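Dong-geon Yook on roses, buckets and why he strips leaves last

Friday, a little after six in the morning, and Dong-geon Yook is already on his second coffee. Trostby Flowers opens at nine. By then he wants the day's arrangements cut, sorted and standing in water.

"Ask me things while I work," he says. "I can't stop."

So we ask. He started at Trostby at the front counter, wrapping bunches, sweeping. Two years of that. Then the owner let him do a funeral piece and he never went back to the register. August was the busiest month he's had, 71 weddings orders, most of them small. "People think a wedding is 400 stems and an arch. Mostly it's a bouquet and something for the cake table."

He lays everything out flat before he builds. Always. Doesn't like pulling from the bucket one at a time.

"In the bucket they all look the same height. Lay them down and you see which one bends, which one has the big head. Then you pick."

Hydrangeas are the ones he worries about. They drink through the head as well as the stem, he says, so a droopy one gets dunked face down in cool water, maybe 45 minutes. Cuts the stem at a slant, and puts it in deep water right away. "You answer the phone, you come back, it's sulking."

And roses? Easier. He leaves the foliage on as long as he can, which got him in trouble with his first teacher, a Mrs. Vutov, who wanted stems bare before they touched the table. "She'd strip a whole box in ten minutes. Beautiful to watch. But I want to see the leaves with the flower first. Sometimes the leaf is the good part." Anything that would sit below the waterline comes off at the end.

Red with pale blue isn't a combination everybody asks for. He likes it. The trick in his view is to let the blue do most of the work, low and wide, and then bring the roses up through it.

"If you put the red in even spaces it looks like buttons. Put two close together, then one off by itself. Much better." 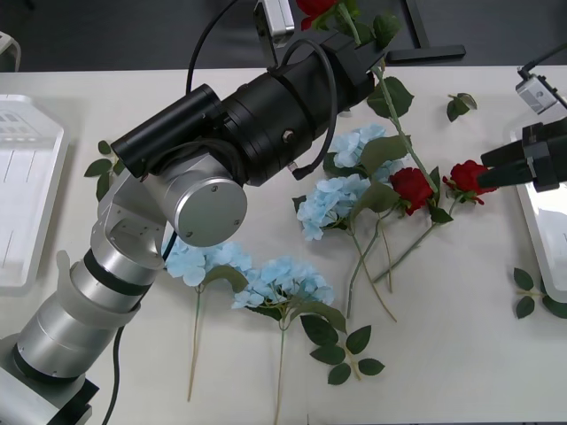

Red roses and pale blue hydrangeas on the white worktable.

What about cost? He makes a face. Hydrangeas aren't cheap and they bruise in the box. He buys from Pranum, a wholesaler across town, and checks every head before he signs. Sends back the brown ones.

Any advice for someone doing this at home, we ask. He is hunting for his snips by now.

"Clean vase. Realy clean, with soap. And cut the stems shorter than you want to."

Phone rings. He lets it go to the machine and reaches for the twine.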